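3.2 Handling and storage of soft felt hats

The household survey in Astdale covered 38 homes and listed almost 3,000 items of clothing and accessories. Hats were a small part of the list, but they caused more trouble than scarves or gloves when people put things away. A folded scarf keeps its shape on any shelf. A felt hat with a wide brim takes up room and can be creased by whatever is set on top of it.

We therefore treated hats as a separate group. Each was laid on a flat board at a table before being moved to its place. Figure 4 gives one hat from the group, with a wire form standing behind it.
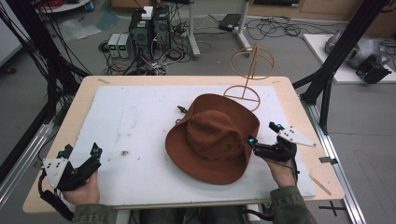 Page last changed: January, 4:10 p.m.

Figure 4. Rust-brown felt hat with a soft, drooping brim and a creased crown, on a white board. A thin cord with a dark toggle lies just behind the brim.

Soft brims do not rest evenly. The one in Figure 4 lies flat near the front and curls upward on the far side, so the hat sits at a slight tilt. Shehata and Mangundap coded this position as "tilted, upright crown" and kept it apart from hats laid crown down. Cords were noted in a separate column, as they can catch on hooks and shelf edges. Stiff straw hats are dealt with in Section 3.3.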